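Unit 8: Comparing multi-fingered hands in simulation

These notes go with the second lab block. Read them before you open the simulator. The marked report is due in June; the trial logs are due earlier, on the date shown on the course page.

8.1 Purpose

You will compare two hand models, the Dotik and the Zuseck, on the same two-armed robot and the same pick task. The arm model, the controller gains and the camera pose stay fixed. Only the hand description file changes between runs. If you alter anything else, note it in the log header and start a new series.

8.2 The task

A tray lies on the floor with a piece of fruit on it. The right hand must close on the fruit, lift it clear of the tray and hold it for the full dwell time. The left hand takes no part in the basic task and is parked. In the extended task it must steady the tray by one of the handle slots while the right hand lifts.

Friction between the tray and the rug is set low on purpose. A hand that pushes sideways during closing will drag the tray along, and the log will show it as tray drift. Read the drift column before you read the success column.
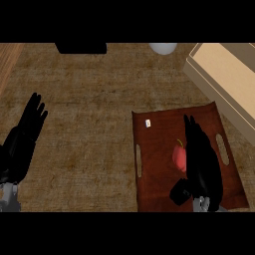
8.3 Approach and closing

The approach is made from above, with the palm offset to one side of the fruit. Set the thumb before the descent begins. With the thumb set late, the first contact is often made by one finger alone, and the fruit rolls.

Both hands are driven through the Bittencourt controller, which offers position mode and torque-limited mode. Use position mode for the first series and torque-limited mode for the second. Position mode gives cleaner joint traces but hides contact errors – the fingers go on pressing towards their target after the object has stopped them. In torque-limited mode the finger stops early and the joint error tells you where contact was made.

Occlusion is the main weakness of the overhead camera. Once the hand is down, part of the fruit is hidden and the pose estimate degrades. Do not use the estimate after first contact. Freeze the last good value and work from the joint readings.

8.4 Trials

Run 17 trials per hand and per mode. The random seed for each trial is given in the seed file and must be the same for both hands. Last year's combined set came to 352 usable trials after faulty logs were removed, and it is on the Ganen share for reference. Do not mix it with your own data.

For each trial record:
Time from start of descent to first contact
Number of fingers in contact at lift
Tray drift in millimetres
Peak joint torque
Result (held, dropped, not lifted)

8.5 Reporting

Give medians, with the spread, for each hand and mode. Do not quote a success rate without the drift figures beside it. A lift made after dragging the tray by over 2 cm is entered as a fault, even if the fruit was held.

Revised April 18, 2025. The earlier version gave the wrong sign for thumb rotation on the Zuseck model; discard any printed copy.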